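Skirdale Mending Circle: come and sew with us this fall

We're looking for 20 people to join a free mending course at the Wendon branch library, starting in October. No experience needed! If you can thread a needle (or would like to learn how), you have everything we ask for.

The circle grew out of a single afternoon last winter when a few of us sat down with a pile of worn-out socks and a pot of coffee. We had such a good time that we kept going, and by summer we had patched, darned and re-hemmed 324 pieces of clothing for people all over Skirdale. Now we want to pass the skills along, and we'd love to have more hands at the table.

We meet on Tuesday evenings from 6:30 to 8:30. The first sessions cover the basics: running stitch, backstitch, sewing on a button so it stays on. After that we move to knits, and that's where most people get hooked. A T-shirt with a hole in it looks hopeless until you've learned to work with the stretch, and then suddenly you're going through your closet looking for more holes.

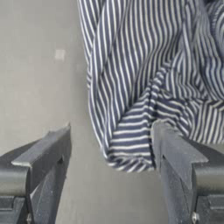 Navy and white stripes, soft knit, hem curling under.

Later on you pick your own project. Past members have taken in a wedding suit, turned a bedsheet into pillowcases and saved a moth-eaten sweater with bright orange darning that got more compliments than the sweater ever did. Rigoberto Guzmán, who leads the course, worked for years in alterations and can match a stripe across a seam in a way that still makes the rest of us go quiet. He's patient, he explains things as many times as you like, and he will gladly unpick your mistakes with you.
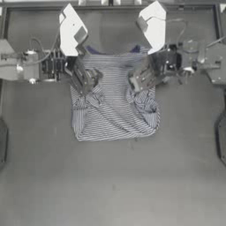
Bring two or three things from home that you'd like to wear again. Please wash them first. Needles, thread, scissors and pins are on us, thanks to Urkero Fabrics on Liem Street, who also gave us 200 yards of cotton for practice pieces. If you own a sewing machine you're fond of, bring it along, but everything in the course can be done by hand.

Who can join: anyone 16 or older. You don't have to live in Skirdale. We do ask that you plan to come to most of the sessions, as each one builds on the last. The room is on the ground floor with step-free access, and there's parking behind the building.

To sign up, leave your name and a phone number or email at the Wendon front desk, along with a line or two about what you'd like to learn. If we get more names than seats we'll start a waiting list for the spring course. Questions are welcome at the desk too, or drop in on a Tuesday and look over our shoulders for a while.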